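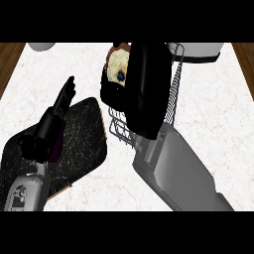 Annelore Strobel wrote:

> I keep reading that the kitchen is nearly solved and I don't believe a
> word of it. My mother's care home was offered a trial by Praltico and
> the list of things it "can do" was all single items. Pick up a cup. Open
> a drawer. Fine, but a chore is twenty of those in a row with somebody's
> elbow in the way. Is anyone on this list seeing a machine do a whole job,
> start to finish, without a person hovering? Even a small one? I'd settle
> for clearing up after tea.

Annelore, I'm with you about two thirds of the way, so let me argue the other third!

I've been messing about with simulated kitchens since January, two arms over a marble worktop, and the job I keep going back to is baking things. Moving them, I mean, not making them. A muffin, a wire rack, a board. You'd think a muffin would be the easy one (it's round, it's got a paper case, it doesn't roll off like an egg) but it's a rotten thing to hold. Grip it by the paper and the top half wants to carry on without you. Grip it higher up and you've got thumbprints in somebody's breakfast. In simulation you can get away with a lot of this, as my muffin never crumbles however badly I treat it, and I do try to remember that when I'm feeling pleased with myself.

The rack is the part I'd warn people about. All those thin wires, and a gripper that's wide compared with the gaps. Last time I sat down and counted properly I ran the rack job 105 times and went through the failures with a cup of tea, and 13 of them were the fingers fouling the wires on the way in or out. I'd have guessed more. The rest of the failures were a mixed bag and some were plainly my fault for setting the rack too near the other arm.

So, your question. A whole job, no hovering? In simulation, yes, now and then, if the job is short and you let me choose where everything starts. On a real worktop, I've only watched other people's. I went to the Sustside open afternoon and they had 2 arms putting crockery away, and it did get to the end, but there was a chap with his hand on the stop button all the way through and it took long enough that I went and had a sandwich. Lovely to watch, mind you. I'd still have done it quicker one-handed with the radio on.

Where I think you're a bit hard on them is the single items. Picking up a cup was a proper headache not so long ago, and if you've got a pair of arms that can both work over the same board without clouting each other then stringing steps together is at least something you can get on with. What worries me more is recovery. Drop a muffin face down and you or I just pick it up and mutter. The policies I've tried tend to carry on to the board with an empty hand, quite cheerfully, and set down nothing at all.

For the care home I'd ask Praltico two things: what happens after a drop, and who moves the stuff back between goes. If they can't show you a run with a mistake in it I wouldn't sign anything yet. And ask to see it with a cluttered worktop, not their one.

Has anybody here tried the Zalus fingers, the softer ones? Krūmiņa had a pair on loan, I think, and I'd love to know how they get on with paper cases before I go spending money. I can send my rack settings to anyone who wants them, just reply off-list as the file's a bit big for here.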